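Covers, mats and quilts: your questions

Last updated Jul 14, 2025. Quick answers, will tidy this page up when the summer rush is over.

Which size Plamholm cover do I need?
Measure the thing you're covering, folded, on its hanger or rail. Standard is 100 cm long, the long one is 200 cm. If you're in between go up. A cover that stops short of the floor is fine and easier to sweep under.

Does it come in other colours?
Brown, grey, cream. Cream shows everything. Most people end up with brown.

Is the Plamholm breathable?
Yes, plain fabric, no coating. Good for wool, quilts, coats, anything that goes musty in plastic.

So should I take the plastic wrapping off things first?
Depends. New and not going to be used for a bit, leave it on for the journey home, then take it off. For long storage we'd always say off. If you must keep plastic on, make sure whats inside is bone dry.

Can I wash it?
Cool wash, no tumble dryer. Hang it by the top edge while damp and the hem drops straight by itself. Iron on the low setting if you can be bothered.

Can I keep a bamboo mat next to fabric things?
Yes. Mat on one side, cover on the other, quilt folded lower down. Just check the ends of the slats for splinters first, they catch on knitting and loose threads.

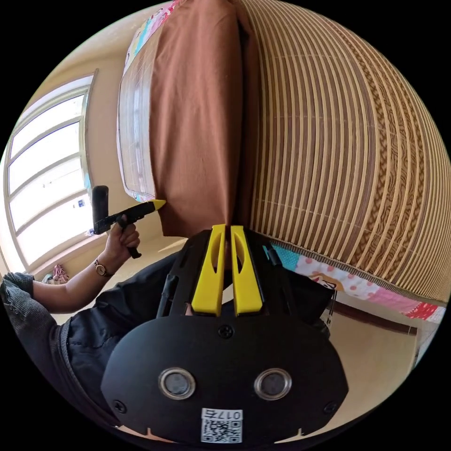

Brown cover and bamboo mat, patchwork quilt below the mat.

Hang the mat or roll it?
Either. Rolled takes less room. Hanging is better if it's been stored rolled for ages and won't lie flat. Don't fold, ever. The slats are ok but the stitching goes.

My mat has a curl in it. Faulty?
No. Roll it the other way, loosely, leave overnight, then flat on the floor with a few heavy books at the corners. Still curling after a week, email us.

How do I clean a bamboo mat?
Shake outside. Wipe along the slats with a cloth wrung out properly, not across them. Braided edge wants a soft brush, an old toothbrush does it. Dry in the shade. No soaking, no steam cleaner.

Do you do Panicker mats?
We do, two sizes, on the mats page. Both have the woven border. Out of stock in the small until the end of July. Replacement borders are not something we can get, sorry, people do ask.

How should a patchwork quilt be folded?
In thirds, then thirds again, and move the folds each time you put it away or you'll get a worn line across the patches. Tissue in the folds for an old one. Don't pile heavy things on top, the wadding goes flat.

Red patches next to white ones, will the colour run?
Might do. Test it. Damp white cloth pressed on the red for a minute, any pink on the cloth then handwash cold or take it to someone who does quilts. Colour catcher sheets help but they're not magic.

Moths?
Clean everything before it goes away, thats most of it. Cedar or lavender inside the cover, not touching the fabric. Give the whole lot a shake every couple of months.

What's the Brendura bag then?
Flat zip bag for under the bed. 16 cm deep, takes one double quilt or two thin ones. Has a clear panel so you can see what's in it. Not for mats, too short.

How much can the Oveo rail hold?
Enough for a row of coats and a mat or two. Spread the weight, heavy things near the ends, lighter in the middle. If it bows take something off.

Delivery?
Covers and bags go by post. Mats and rails by courier, someone needs to be in. Long mats can't be left with a neighbour unless you tell us at checkout.

Returns?
Unused, in the packaging, within the month. Opened covers ok if not washed. Quilts we don't sell so please don't send us yours, it has happened.

Can I order a lot at once?
Up to 100 covers from the normal shop page. Over that, ask for a trade price. We had an order for 800 last year and it was fine, just took a while, so give us plenty of notice.

Something not on here?
Use the contact form, put your order number in the first line please.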